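Ticket 1619 - Kemley online store, size chart not loading
Status: open, waiting on Mallasis

9:40 Customer says size chart blank on all orange items. Other colors fine.
9:55 Same for me, two browsers. Cleared cache, no change.
10:20 Chart lookup caps at 2,000 rows, orange starts after that. Asked Mallasis to raise the cap.
11:05 Cap raised. Charts back on 303 items, still blank on 6. Those 6 have a trailing space in teh color name.
11:30 Fixed names by hand, reindex runing. Orange garment laid out on the white table:

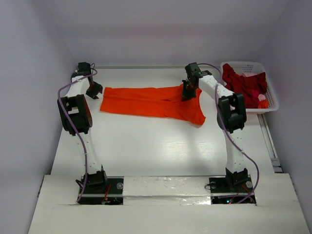
Next steps
Recheck the 6 after reindex
Tell customer
Ask Mallasis to trim spaces on import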